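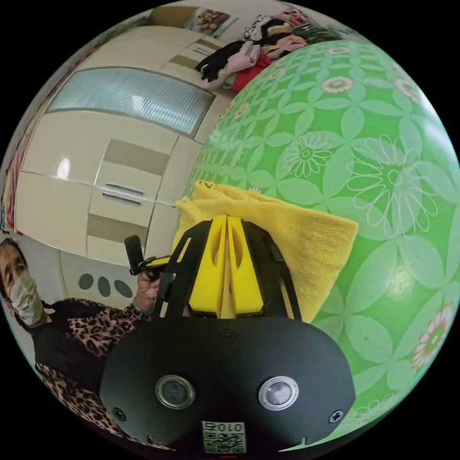

## Compost en balcón: ¿merece la pena con 4 macetas?

**gikero** escribió:

Vivo en un tercero y tengo un balcón orientado al norte. Quiero dejar de comprar sustrato y estoy mirando un cubo con tapa para compostar los restos de cocina. ¿Alguien lo hace en tan poco espacio? Me preocupan las mosquitas, el año pasado en mayo ya tuve una plaga con las macetas.

**drasavmont** escribió:

Yo lo hago desde hace dos inviernos. Mucho cartón sin tinta, los restos picados pequeños y nada de cítricos. Si huele mal, le falta material seco. En verano lo remuevo cada dos días.

**Margaux Gautier** escribió:

Para cuatro macetas no lo veo. Con el volumen que genera una persona la pila no coge temperatura y tarda meses. Un vermicompostador te va mejor. Yo empecé con 400 gramos de lombrices y me sobra humus.

**drasavmont** escribió:

No estoy de acuerdo. En frío también se descompone, tarda más y ya está. Las lombrices a pleno sol en agosto se te mueren.

**Margaux Gautier** escribió:

Ha dicho que da al norte.

**drasavmont** escribió:

Cierto, lo leí deprisa. Aun así, con heladas tendría que meterlas en casa, y no todo el mundo quiere.

**gikero** escribió:

Dentro no puedo, la cocina es mínima. ¿Y los posos de café?

**imholm** escribió:

Posos sí, pero mezclados. Si los echas todos juntos se apelmazan y les sale moho. Los míos los seco antes en una bandeja.

**gikero** escribió:

Vale, pruebo con el cubo y cartón. Si en mayo vuelven las mosquitas, me paso a las lombrices y busco dónde ponerlas.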